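Rulta hand-held gripper pair — worth the money?
Forum: Robot Arms and Kits > Kit reviews

moddale_mike
Posted Thursday, 19:44

Right, I've had the Rulta pair for a fortnight now so I promised I'd report back. You hold one in each hand, squeeze, and the fingers close. That's it really! No arm, no bench mount, you just do the job yourself and keep the recordings for training later. I went for the starter kit from Dukton, and delivery took 2 days.

Good bits first. The blue pads are lovely and grippy, and the linkage feels solid with hardly any slop in it.

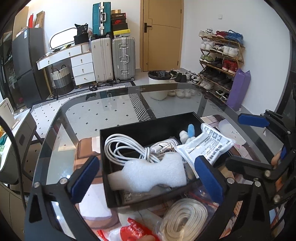
Cables are where I started to struggle. Anything folded up thick is fine, you can get hold of it anywhere, but thin bundles want to roll out from between the pads and I end up chasing them round the box. Crinkly packets are a pain too — squeeze gently and they slide, squeeze hard and they crumple.

khan_fan88
Is the thin cable thing not just technique? I come in at a slant and it's fine nine times out of ten. Give it another week before you blame the pads.

moddale_mike
Could be! I did 44 goes last night though and my thumbs were killing me by the end, which is my other moan. The squeeze is too stiff for long sessions.

tinpot_ted
Disagree with khan_fan88, sorry. I had the same pads and sent mine back. The Khan ones are softer and pick up flat stuff much better. Uglier, mind.

khan_fan88
Softer, yes, and mine wore through in 25 hours. Swings and roundabouts.

wobblyaxis
Does the Rulta spring come out? I'd swap it for a lighter one before buying a whole new set.

moddale_mike
Two screws and it lifts out, so I'll try that at the weekend. Has anyone got a spring size that works?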